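Marking out a board before the first lesson
Speaker notes, Lightfoot evening, Tonddale 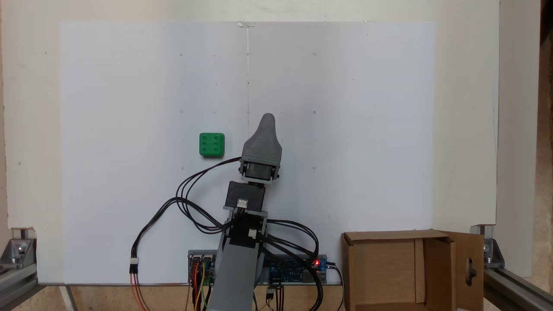 Opening (two minutes)
Good evening, and thank you to Kane Ngata for the invitation. My subject is small: a white board, a pencil line, some dots and one green cube. I teach counting games to young children in Dandton, and I prepare all my boards by hand.

The line and the dots
Say: the thin line goes down from near the top, in the centre. I always draw this first. The dots come after it, in rows and columns on both sides. Mine are very small – from the back of a classroom you will not see them, and I like this.
The grid is a little loose. Do not apologise for it!
A bit of clear tape is on the top border.

The cube
Bright green, rounded edges, six on the front in two columns of three. Ask the audience which number they would put on the right side of the line. Wait for answers.

Cleaning
Faint smudges stay on a matt surface. I use a soft cloth and little water. Pencil can be renewed later.

Costs
My first board was 300 at the Pamance shop, the bigger one 800. Show the receipt if somebody asks.

Questions, then tea. Leave the sign-up sheet by the door.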